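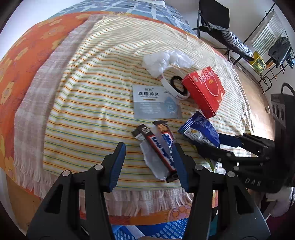
Frequently Asked Questions

Wikura Textile Care and Mending

Our most common questions are answered on this page. If yours isn't covered, write to us through the contact form or ask at the counter when you drop off.

Last updated 13 August 2021

DROPPING OFF AND PICKING UP

Do I need an appointment?

No. You can bring items in any time we are open. An appointment helps if you have more than five pieces or if you want to talk through a large repair, such as a quilt with several worn areas.

What kinds of things do you take?

Bedspreads, blankets, quilts, throws, tablecloths, curtains, shawls and most other flat household textiles. We also take cushion covers if the insert has been removed. We do not take clothing, leather, fur, rugs with a glued backing, or anything with electric wiring in it.

Can I mail something to you?

Yes. Fold the piece, put it in a plastic bag, and pack it in a box with your name, phone number and a short note about the problem. Please do not use tape directly on the fabric. We will contact you when it arrives and again when we have looked it over. Return shipping is added to your bill.

How long will you hold a finished item?

We hold finished work for 60 days after the first pickup notice. After that we charge a storage fee by the week. If you are traveling, tell us ahead of time and we will make a note on your ticket.

I lost my ticket. Can I still pick up?

Yes, with a photo ID that matches the name on the order. If someone else is picking up for you, call us first.

CLEANING

Is everything washed by hand?

No. Sturdy cotton and linen pieces usually go in a machine on a gentle cycle. Older pieces, loose weaves, and anything with long fringe or hand embroidery are washed flat in a tray. Wool is washed in cool water and dried flat on a screen.

Will the colors run?

We test every color before washing, in a spot where it won't show. Reds, dark blues and some blacks are the ones that most often bleed. If a color fails the test, we call you before going any further. Sometimes a dry surface cleaning is the only safe choice, and it will not remove deep stains.

Can you get out an old stain?

Sometimes. Food and drink stains that have been ironed or put through a dryer are hard to remove. Rust can often be lightened. Yellowing from storage usually improves with a long soak, though it may not go away completely. We give you our best guess when you drop off, and we do not charge for a second soak if the first one falls short.

Please don't treat the stain yourself the night before. Store-bought spot removers can leave a ring that is worse than the stain.

Do you use scented products?

No. Our regular detergent has no added scent or dye. If you have an allergy, write it on the drop-off form anyway so it stays with the order.

Can you remove a smoke or mothball smell?

Smoke, usually yes. Mothballs take longer. We air those pieces on a rack in a separate room before washing, and that can add two weeks to the order.

MENDING

Will I be able to see the repair?

On plain, tightly woven cloth, a small darn can be hard to find. On a larger hole you will probably see where the work was done, even with a close thread match. We can show you stitched samples at the counter so you know what to expect.

Where does your thread come from?

Most of our cotton thread comes from Benítez, and our wool yarn is from Narnico. If we don't have the shade you need, we can order it, or dye a small amount ourselves for an extra fee.

Can you replace missing fringe?

Yes, if there is enough sound cloth along the edge to hold it. We can tie in new threads one at a time or sew on a ready-made strip. Tied fringe looks better on a handwoven piece and costs more. If only a few strands are gone, we may suggest trimming the rest to an even length.

Can you patch a quilt with my own fabric?

Yes. Wash and dry the fabric first so that it won't shrink later. Bring a piece at least two inches bigger than the patch on every side.

Do you finish quilts that someone else started?

Only if the top is complete. We can add the batting and backing, quilt the layers by machine, and bind the edges. There is a waiting list for this work, and we open it again each February.

PRICES AND TIMING

How much does it cost?

Washing is priced by size and type of fabric. Mending is priced by time, at $45 an hour, with a half-hour minimum. Written estimates are free. If the work goes over the estimate, we stop and ask you before continuing.

When do I pay?

At pickup, for most orders. For mending jobs expected to take more than six hours, we ask for half the estimate up front.

How long does it take?

Plain washing takes one week. Washing and mending together takes three to four weeks. Fall is our busiest time, when people take out their heavy bedding, and everything runs slower then.

Do you offer rush service?

For washing only, when the schedule allows. The rush fee is half the washing price again. Drying time can't be hurried on wool or on anything with thick batting – please don't count on a wool blanket in under five days.

What happens if my item is damaged?

Tell us within two weeks of pickup. We will look at the piece with you and go over the notes and photos made at drop-off. If the fault is ours, we repair it at no charge or pay up to the value on your drop-off form. The highest value we can accept on one item is $2000. Pieces worth more than that should go to a museum conservator.

CARE AT HOME

How should I store blankets and bedspreads?

Clean, dry and out of the light. A cotton pillowcase or an old sheet makes a good cover. Avoid plastic bins in attics and basements. Refold each piece along different lines once or twice a year to keep the creases from wearing through.

How often should I wash a bedspread?

Two or three times a year is plenty if you use a top sheet. If pets sleep on it, wash it more often, and shake it out every week or so.

Can I put a fringed throw in my washing machine?

If the label allows machine washing, yes. Put it in a mesh bag, or tie the fringe in loose bunches with cotton string. Use cool water and a low spin, then comb the fringe with your fingers while it is damp.

OUR SHOP

Do you have more than one location?

Our workroom and main counter are at 3768 Ditum Road. There is free parking behind the building, and the rear door has a ramp and a bell.

Do you teach classes?

We run a beginning darning class when there is enough interest. Ask at the counter to be added to the list. Tools and thread are included, but bring your own piece to work on if you have one.

Do you buy old textiles?

No, and we do not give appraisals. We do accept worn cotton sheets in white or cream, washed, for use as padding and wrapping.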